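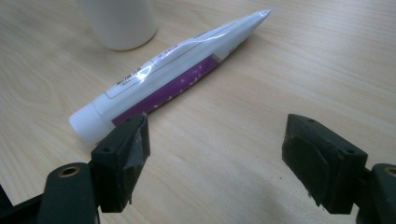

Water hardness and the kettle, part two

2023-10-20

The first post covered how I measured the hardness of the supply at the old flat. Since then I have moved to Podumholm, where the water comes off chalk, and the numbers have changed enough to justify starting the log again.

The old figure was 90 mg/l as calcium carbonate. I have not yet got a figure I trust for the new place. The drop test kit gives a result that depends on how patient I am with the last two drops, and the colour change from red to blue goes through a long purple stage under the kitchen light. Testing by the window in daylight is better. I now do three titrations and throw out the set if they differ by more than one drop.

What I can measure properly is scale. The method is the same as before. The kettle is a plain steel one with a concealed element, filled to the one-litre line and boiled once per fill. Every 54 boils I empty it, leave it upside down overnight, weigh it, descale it with citric acid, rinse, dry and weigh again. The difference is the scale. The balance reads to 0.1 g, so anything under half a gram should be read with suspicion.

At the old flat a run of 54 boils gave so little that I was mostly measuring my own drying technique. In Podumholm the first run gave 3.2 g and the second gave 2.9 g. I put the drop down to the second run including a week when I was making coffee for one person and probably boiling short of the line.

Hae-won Kwon wrote in after the last post to ask whether reboiling the same water makes things worse. For temporary hardness it should make little difference after the first boil, because most of the bicarbonate that is going to decompose has already done so. The chloride and sulphate salts stay in solution and become slightly more concentrated as steam leaves. I have not tested this. It would need a second kettle of the same model, and the shop in Sarneck has stopped stocking it.

She also asked about vinegar. It works, slowly, and the kitchen smells of it until the next day. Citric acid at two level tablespoons to the litre clears this kettle in 17 minutes if the water has just come off the boil. One warning: if you use a strong solution and keep it boiling, you can deposit calcium citrate, a white film that looks like the scale you were trying to remove and is harder to shift. Warm is enough.

The total boil count since I began logging, back in February of the year before last, stands at 3,941. The counter is a mechanical tally clicker on a hook by the socket. I know of two occasions when a visitor clicked it for fun and I have subtracted those.

Next I want to try a jug filter on alternate runs. The cartridges are the ion exchange type, and the hardness of the filtered water should creep up as the resin is used. I will test at the start and end of each cartridge and log both. If the titrations by the window settle down I will publish the raw table with the next post — otherwise just the weights.

This site uses cookies to remember your preferences. By continuing to browse you agree to our use of cookies. Accept Manage settings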